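## 3. 遠隔操作による教示データの収集

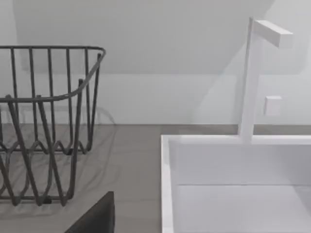
川口ともみ\*，Chidubem Onuoha\*\*
\* Noguchi研究所　\*\* Brosia
（原稿受付　2024年3月18日）

**図1**　流し周りの作業環境における教示時の描画画像．左に水切りラック，右に流し台と水栓，下端中央にグリッパの指の一部が見える．

### 3.1 作業環境

教示データはすべてシミュレータPrenunell上で収集した．対象は流し周りの片付け作業であり，皿やカップを流し台の内側から取り出し，水切りラックに置くまでを一つの作業単位とする．図1に描画画像の一例を示す．ラックは細い丸棒からなるワイヤ構造で，底部には波状に折り曲げたワイヤが並ぶ．皿を立てて保持するにはこの折り返しの間に縁を差し込む必要があり，許容される姿勢の範囲は狭い．

ラックの衝突形状には，描画用メッシュとは別に，カプセル形状を連結した近似モデルを用いた．当初は凸分割による近似を試みたが，隣接するワイヤの隙間が埋まり，皿の縁が底部に届く前に接触が発生した．カプセル近似では隙間が保たれる一方，縁が二本のワイヤに同時に触れたときに接触力が振動する．この振動は接触の減衰係数を上げることで抑えたが，完全には除去できておらず，3.4節で述べる除外条件の一つとした．

水栓は直方体状の柱と吐水部からなる．流し台の奥側の縁から立ち上がっており，流し台からラックへ直線的に手先を移動させると，初期姿勢によっては前腕リンクが柱に干渉する．操作者には干渉を避ける経路を指示せず，経路の選択は各自に任せた．結果として，手先を一度手前に引いてから左へ移す軌道と，高く持ち上げて移す軌道の双方が記録された．後段の方策学習で多峰性の扱いを評価するうえで，この分布を意図的に残している．

### 3.2 操作インタフェース

操作者は手持ちコントローラの位置と姿勢により，グリッパの目標位置姿勢を6自由度で指定する．コントローラ側の変位は，クラッチボタンを押している間のみ目標値に加算される．クラッチを離した状態で手を戻せるため，操作者の可動範囲がロボットの作業領域より狭くても支障はない．並進の倍率は操作者が段階的に変更でき，差し込み動作の直前に倍率を下げる使い方が多く見られた．回転には倍率を掛けていない．回転にも倍率を導入した予備実験では，手首の向きとグリッパの向きの対応が崩れ，操作者が姿勢を修正するための動作がかえって増えた．

目標位置姿勢は逆運動学により関節角に変換する．冗長性の解消には基準姿勢への引き戻し項を用い，特異点の近傍では減衰最小二乗法の減衰係数を大きくした．関節速度が上限に達した場合は目標値側を減速し，操作者の画面に警告を表示する．警告を表示しない構成では，手先の遅れに気づかないままコントローラを動かし続け，遅れが解消した時点で対象物に衝突する事例があった．

グリッパの開閉はトリガの押し込み量に比例させた．把持力の反力提示は行っていない．接触の有無はコントローラの振動で通知するが，振動の強さは接触力によらず一定である．このため操作者は，どの程度の力で押し付けているかを主に画像から判断することになる．図1のように指の一部しか画像に入らない状況では，指先と対象物の相対位置を読み取りにくい．そこで，固定視点からの画像を補助として画面の隅に表示した．補助画像は操作者への提示にのみ用い，学習時の観測には含めない．

### 3.3 教示の手順

各操作者は，記録を開始する前に練習を行う．練習では流し台の縁の上で手先を静止させる課題と，単一の皿をラックに置く課題を繰り返す．後者に連続して成功した時点で練習を終え，本収集に移る．練習中の軌道はデータセットに含めない．

本収集では，試行ごとに対象物の種類と初期位置姿勢，光源の方向，壁面および作業台の反射特性を無作為に変更した．対象物は最大16個の候補から選び，形状の異なるものが続けて提示されるように順序を調整した．ラック，流し台，水栓の位置関係は全試行で固定とした．位置関係も変更する条件は5章で別途扱う．

試行の開始と終了は操作者が宣言する．終了の宣言後，対象物がラック上で静止しているかをシミュレータの内部状態から判定し，成功または失敗のラベルを付与する．静止の判定には，対象物の並進速度および角速度が閾値を下回る状態が500ミリ秒継続することを条件とした．見かけ上は安定していても，縁がワイヤに引っ掛かっただけの配置では，この時間内に滑りが生じて失敗と判定される場合がある．

操作者が途中で操作を誤った場合にも，その試行を巻き戻す機能は提供していない．誤りとそこからの復帰を含む軌道は，方策が教示分布から外れた状態に陥ったときの手掛かりになると考えたためである．ただし，対象物が作業台の外に落下した場合には復帰が不可能であり，その時点で試行を打ち切った．

### 3.4 後処理と除外条件

収集した軌道は，まず無操作区間を除去した．クラッチを離している間はグリッパが静止し，同一の観測に対して静止の行動が多数記録される．これをそのまま学習に用いると，方策が途中で停止する傾向が強くなる．一方，差し込みの直前に操作者が姿勢を見定めるための短い停止は，後続の動作と関係が深い．両者を区別するため，クラッチの状態と手先速度の双方を参照し，クラッチが離れている区間のみを削除対象とした．

次に，以下のいずれかに該当する試行を除外した．

- 対象物とラックの間の接触力が数値的に発散したもの
- 前腕リンクと水栓の干渉により，関節が上限速度に張り付いたまま終了したもの
- 画像と関節角の記録時刻に欠落があるもの

除外後に残った2,645試行を教示データセットCukavhamとした．失敗と判定された試行も，上記に該当しない限りCukavhamに残し，ラベルにより区別している．模倣学習の基準手法では成功試行のみを用い，失敗試行は4章で述べる価値関数の学習に用いる．

行動は，現在のグリッパ座標系における目標位置姿勢の変位として表した．関節角の目標値による表現も比較したが，水栓を避ける経路の違いが関節空間では大きく離れた軌道として現れ，少数の経路に対する学習が不安定になった．変位による表現では，手先が持ち上がった後の水平移動を異なる経路の間で共有できる．反面，前腕リンクの位置は逆運動学の解に依存するため，学習した方策を別の解法のもとで実行すると干渉が生じうる．以降の実験では，収集時と同一の逆運動学を用いる．

### 3.5 操作者間の差異

操作者によって軌道の特徴は異なる．遠隔操作の経験がある操作者は，移動中に手首の回転を並行して行い，ラックの上方に達した時点で差し込みの姿勢をほぼ完成させていた．経験のない操作者は並進と回転を分けて行う傾向があり，ラックの上方で停止してから姿勢を合わせた．後者の軌道は長くなるものの，差し込み時の接触は穏やかであった．

この差異を標識として方策に与えるかどうかは，設計上の選択となる．本稿では操作者の識別子を観測に含めず，軌道の潜在変数として推定する方法を採った．潜在変数の次元と推定器の構造は4.2節に示す．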